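Keskinen Schreibtischlampe: drei Wochen im Dauereinsatz

Ich bin begeistert! Seit drei Wochen steht die Gelenkleuchte von Keskinen auf meinem Zeichentisch, und meine alte Klemmlampe vermisse ich kein bisschen. Das Licht ist warm, flimmert nicht und reicht locker bis zum Blattrand. 131 Euro sind viel Geld – aber der Arm bleibt wirklich da stehen, wo man ihn hinschiebt. Einziger Minuspunkt: Das Kabel dürfte länger sein. 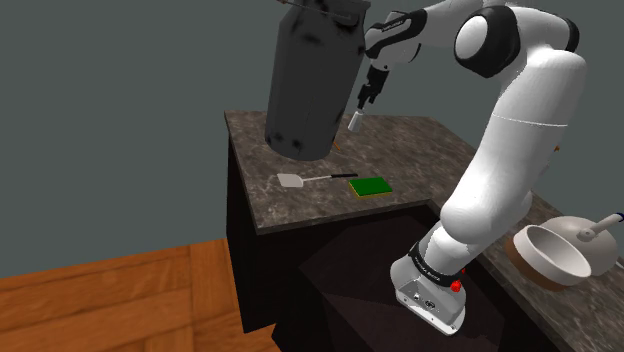

Am Fuß hat Keskinen nicht gespart, der ist schwer und kippelt nicht. Der Arm steigt erst steil hoch und knickt dann zur Seite ab, ganz ähnlich wie der weiße Roboterarm im Bild, und so bleibt auf dem Tisch viel Platz für große Bögen. Klare Empfehlung!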